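Chapter 4
Work Surfaces

In this chapter you will learn to
measure a tabletop and record its size
read the grain of a wooden surface
judge how light falls on a place of work
plan a path for cords

Most work done indoors is done on a flat surface. Before you choose chairs, shelves, or lamps for a room, look at the table. Its height, its finish, and the openings cut into it decide what can be done there.

The town library in Holtdale replaced its old study tables with 26 new ones. The budget was $3,255 for lamps and cords alone, and much of it was spent twice. The first lamps were set too high and threw glare across the tops. Readers moved their books to the ends of the tables to get away from it.
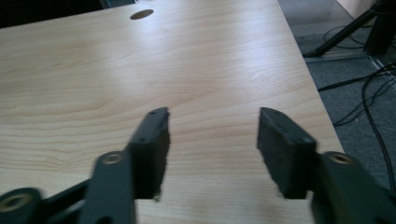 Figure 4.1 A light wooden tabletop with an oval cable opening. Note the glare near the center and the darker grain at lower left.

Pale wood shows glare easily under overhead lights. Grain is easier to read where the glare does not reach. When you sketch a table, mark the bright areas along with the edges and any openings.

Section 4.1 begins with measuring. You will need a tape, a pencil, and a sheet of grid paper. Record all lengths in millimeters, so that a top 900 millimeters wide is written as 900.

Key terms: grain, glare, grommet, clearance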